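Wukach Wrist Kit
Wrist camera and annotation set for two-finger grippers
From Stikham, product group Research Tools

Overview

The Wukach Wrist Kit is a small camera with its mount, a trigger cable and the software that belongs to our method of learning from few demonstrations. It is made for laboratories which already have an arm and a parallel gripper, and which want to train a policy from what the wrist sees. The kit does not include an arm or a gripper.

Many groups have asked us to sell the camera alone. We do this too (see Ordering), but the results on this page were made with the complete kit, and we can only speak for the complete kit.

What the method does

When a person teaches a robot to pick up a part, most of the recording shows the robot travelling. The few moments before contact are short, and they are the moments where the policy makes its mistakes. A normal training run gives every picture the same weight, so the short moments are almost lost among the long ones.

Our method, which we call Kikum, divides each demonstration into travel, approach and contact. The division is made from the gripper opening and the speed of the wrist, and a person can correct it by hand. In training, the approach part is sampled more often than its length would allow. The travel part is kept, but thinned. Nothing is added to the network, and the time for one decision on the robot stays the same.

The first version was written by Amr Tazi in September for his own experiments with trays and small blocks. He wanted to know how much of the failure came from the policy and how much from the choice of training pictures. The answer for his tasks was that the choice of pictures was the larger part. We then rewrote his scripts as a program which other people can install.

Why the camera sits at the wrist

A camera on the ceiling or on a stand sees the complete table, but the gripper hides the part at the moment of closing. At the wrist, the fingertips stay in the same place in every picture and only the world moves. This makes the learning of the last centimetres easier. It also makes the pictures less comfortable for a human to look at. The horizon turns with the wrist, the ceiling lamps come into view, and the background changes with every movement of the arm.
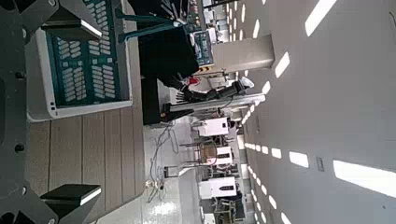
For this reason the software has a background option. It mixes the outer area of each training picture with other recordings from the same room, and leaves the area between the fingertips as it was. We recommend to switch it on when people or other machines are moving near the table. In a closed cell with constant light it brings very little, and the training becomes slower, so there we leave it off.

Results

The test set was 39 tasks, all of the type pick, turn and place, with rigid parts. Over all tasks we recorded 3729 demonstrations. For every task we trained two policies, one with even sampling and one with Kikum, on the same demonstrations and with the same number of training steps. Each policy was then tried 100 times on the robot.

In 31 tasks the Kikum policy had more successful trials than the even one. In the other eight it was equal or worse. We list all tasks in the data sheet, also the bad ones, because a buyer should know them before and not after.

The eight weak tasks have something in common. In most of them the difficulty was already in the travel part, for example when the arm had to pass between two tall objects. If the travel part is thinned, the policy sees fewer examples of this passage. It is possible to set the thinning to zero, and in five of the eight tasks this was enough to come back to the level of even sampling. For the remaining three we have no good explanation yet.

We did not test soft materials, liquids or transparent parts. We also did not test more than one gripper on the same table. Some users of the Fahmy release have reported good results with cloth, but we have not repeated their work and do not count it here.

Contents of the kit

Wrist camera with fixed lens
Clamp mount for flat gripper plates
Set of distance rings for the mount
Trigger and power cable, with strain relief
Printed calibration board
Licence for the Kikum software, one laboratory
Printed manual and data sheet

Mounting

The clamp goes on the plate behind the fingers. Both fingertips must be visible when the gripper is fully open. If only one is visible, use the next distance ring and check again. The camera may be turned on its side when this is the only way to see both tips – the software does not need an upright picture, but the rotation must stay the same for all recordings of a task.

Tighten the clamp by hand first, then with the key. After a collision, please repeat the calibration even when the mount looks straight. We have seen shifts too small for the eye which spoiled a whole day of recording.

Lead the cable along the arm with some slack at each joint. The last joint turns the most, and it is the place where cables break.

Recording

Demonstrations can be given by hand guiding, with a second arm or with a hand controller. The software only needs the camera pictures, the gripper opening and the position of the wrist, all with time stamps. It reads the common log formats. For an unusual format, a short conversion script is described in chapter 4 of the manual.

Please do not stop the recording between approach and contact. A pause in this moment is understood by the software as travel, and the division becomes wrong. Pauses at the beginning or at the end do no harm.

After recording, open the review window and look at the coloured line below each demonstration. The blue part is travel, the yellow part is approach and the red part is contact. The borders can be moved with the mouse. In our own work we correct few of them, mostly for parts which are touched and then released again before the real grip.

Known limits

The camera has a fixed lens. Objects very near to the lens are not sharp, and this can happen with short fingers.
Strong lamps in the view make the exposure jump. Set the exposure by hand before the first recording and do not change it during a task.
The division into three parts does not work for suction tools, which have no opening to measure.
The review window is available in English only.

Changes in the current release (2026-03-05)

Thinning of the travel part can now be set for each task separately. Before, one value was used for the complete project.
Recordings with missing time stamps are now refused with a message. The older release filled the gaps silently.
Projects made with the Fahmy release can be opened. They are converted at the first opening, so please keep a copy.
The background option no longer touches the fingertips when the gripper is fully open.

Ordering

The complete kit is made to order. Please write to the sales desk at Stikham with the type of your gripper and, if you have it, a drawing of the plate, so that we send the correct clamp. The camera alone comes with the cable but without the mount and without the licence.

Laboratories which want to try the method before they buy can ask for the demonstration set. It holds the recordings of two tasks from our test, one where Kikum helps and one where it does not, together with a time-limited licence. Questions about the method itself are answered by Amr Tazi, and questions about mounting and cables by the sales desk.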